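Home Journals Issues Authors Search Sign in

3.2 The board and the parts on it

I want to spend a little time on the work board, which took us longer to settle than anything else in this study. We started in November with whatever was lying in the shop (scraps, mostly), and every one of those early boards got on my nerves within a week. They slid, they warped, or the fixtures worked themselves out of line. The fourth version came from a panel we ordered through Puvwood, cut long and narrow so that it sits on the table with room to spare on both sides. I liked it right away!

Color turned out to matter more than I'd expected. Our first parts were gray, and against a gray table they more or less vanished, both for us and for anyone going through the records later. So we went to white for the board and the fixtures and blue for the parts that get handled, and we've kept it that way through the whole Hirneron series. The table stayed dark gray. Behind it we hung black fabric, which was Grosix's suggestion from an earlier project, and I was skeptical about it (it does look a bit like a puppet theater). But it cut down on shelves, doors and people's sweaters in the background, and I've stopped complaining.

The pegs deserve a word too. We tried several sizes and ended up with a small one, small enough that picking it up takes some care. Larger pegs made the task too easy and told us very little. With the small ones a slight tilt on the way in is enough to jam the thing, and that is exactly the kind of trouble we wanted to look at. One peg goes at the top of the right side of the board, and it is a fussy spot, a long reach from the near edge. If I were laying out the board again I might move it down.

We ran 16 layouts in all, with 100 trials for each, and between layouts the fixtures were taken off, wiped and put back by the same person. That last part sounds like a small thing, but seating a fixture is a matter of touch, and two of us never did it quite alike. The order of the layouts was shuffled, and Section 3.3 goes into how we scored a trial as finished, jammed or dropped.

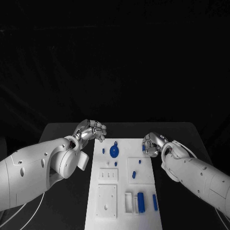

Figure 4. The work board on the table, with a blue peg at the top of its right side.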